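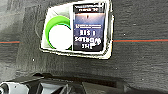 Call for participants: The Keeping Study

Do you have a drawer that won't quite close? A closet you open with one hand held up, just in case? Or are you the other sort of person, who gives things away on a whim and then goes looking for them six months later? Either way, we would love to hear from you.

The Keeping Study is a yearlong look at how ordinary households decide what stays in the home and what goes. It is run by Plustura, a small research office in Gerlach, and we are now looking for new households to join us for the round that begins in March. You don't need to be tidy. You don't need to be messy either, or to want to change a single thing about the way you live. We are simply curious about the choices people make, and we have found that most people enjoy talking about them a good deal more than they expected to.

How the study came about

Hannelore Rathjen started it after helping her aunt move out of a house she had lived in for most of her life. There were the big questions, of course, like the piano, but what took up the long evenings were the little things: a tin of keys, the good scissors and the bad scissors, birthday cards from people whose last names had been forgotten. Hannelore began writing down what her aunt said as she picked each one up, and those notes (which are funny and very sad in places, and which her aunt has kindly let us keep) became the first pages of the study.

In the first round, 163 households took part. We had people in one-room apartments and people with barns. We had a retired couple who were moving closer to their daughter, three brothers sharing a rental, and a mother of twins who filled in her diary at five in the morning and apologized every time for her handwriting, which was perfectly fine. We would be so glad to have a group as varied as that one again.

What you would be doing

Once you have signed up, we will send you a diary by mail. For one week in each season, you note down anything that comes into your home to stay and anything that leaves it for good. Groceries don't count, and neither does ordinary trash, but a lamp does, and so does a sweater handed down from a cousin. A line or two for each is plenty - please don't feel you have to write an essay, though we have had a few wonderful ones.

After each diary week there is a conversation with one of our interviewers, either by phone or at your kitchen table, whichever you like better. These last an hour or so, a bit more if there is cake. Jannik Mühlbauer and Wenjie Yu do most of the home visits, and they have seen every kind of garage there is. Please don't clean up for them. We mean that kindly, and also a little selfishly, as a house that has been cleared for guests tells us much less.

Toward the end of the year we will ask you to choose one shelf, drawer, or box and go through it with us, item by item, talking out loud as you go. You won't be asked to get rid of anything. Some people finish with exactly what they began with, and that suits us very well.
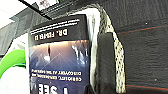 Do I have to let you into every room of my home?

You decide which rooms we see, and you can change your mind at any point during a visit, even halfway down the hall. Several households in the first round showed us the kitchen and nothing else, and their interviews were some of the best we had.

Who can take part

You should be 18 or older and living within an easy drive of Gerlach, in a home where you have a say over at least some of the belongings. Renters, owners, roommates, and grown children living with their parents are all welcome. If you share your home, we ask that the others know about the study and don't mind it, but they needn't take part themselves. Children are welcome to sit in on the conversations and often have strong opinions, especially on the subject of stuffed animals.

We would particularly like to hear from:

People who have moved in the past year, or who are about to
Households with a storage unit somewhere else
Anyone who has recently taken in a parent's or grandparent's belongings
People who live alone
Collectors of anything at all

If you took part in the first round, thank you, truly. We can't enroll you a second time, but please do pass this along to a neighbor.

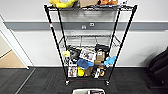 Room to spare on the middle shelf.

What you receive

Each household is paid $623 for the full year, in 4 equal parts, one after each season's conversation. If life gets in the way and you need to stop early, you keep whatever you have been paid up to then, and there will be no hard feelings. We also cover parking and postage, and at the end you may have your own diaries back, or a copy of them if you are willing to let us hold on to the originals.

Your privacy

Your name and address are kept apart from your diary and your interviews. When we write about what we have learned, we change names and leave out anything that would let a neighbor guess. Should you tell us something and wish later that you hadn't, call or write and we will take it out.

How to sign up

Please write to us by 27th November. A letter or an email is fine, and it doesn't have to be long: tell us who lives in your home, how long you have been there, and one thing you own that you can't quite explain keeping. Birgit Seidel reads every message herself and will get back to you with a short form and a time for a first phone call.

If you would rather ask a few questions before making up your mind, Jin-sol Geum is happy to talk it through with you at the Plustura office in Gerlach. The bell on the street door is faint, so do give it a good long press.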